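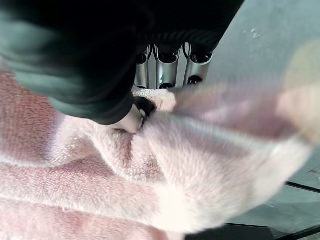

Khrystyna Maksymiv would like it known that she asked for a quieter dryer two years before anyone at Nellis thought to sell her one, and that she is still waiting for an apology.

She may have to settle for a discount. Nellis, the self-service laundry chain, opens its newest location in Rivberg this July, in the former Stanciu shoe store on the corner by the bus station. Doors open at 6 a.m. The last wash goes in at 10 p.m., a rule the company describes as firm and its regular customers describe as a starting point for discussion.

The Rivberg laundry covers 2170 square feet and has 40 machines, split evenly between washers and dryers. Prices start at the same level as the other Nellis locations, and the machines take cards, phones and coins. Coins were nearly dropped from the plan. A survey of 300 customers made it plain that a large number of people in this town own a jar, and intend to use it.

The same survey asked what people disliked most about doing laundry away from home. Noise came first, by a wide margin. Lost socks came second. Third place went to "other people," a problem the design team has tackled with wider aisles and chairs that do not face each other.

The dryers are new to the chain and were fitted by Prerkanetti, which also handled the floors and the folding counters. They run on a lower drum speed, so a full load of towels takes a little longer than it did in the old machines. Nellis considers this a fair trade for being able to hear the person on the other end of the phone. Customers who would prefer not to hear that person are welcome to sit near the extractor fan.

A drop-off service will be available from opening day. Bags left before 9 a.m. are washed, dried and folded by 5 p.m. the same day. Fitted sheets will be folded too, to the best of the staff's ability - the company makes no further promises on that point.

Maksymiv, for her part, plans to come by in the first week with a comforter that has defeated two home washers. Large-capacity machines are along the back wall.

**Opening offer:** first wash half price through the end of July, one per customer, at the Rivberg location only. Detergent is sold at the front counter. Parking is behind the building, and the sign for it is still on order.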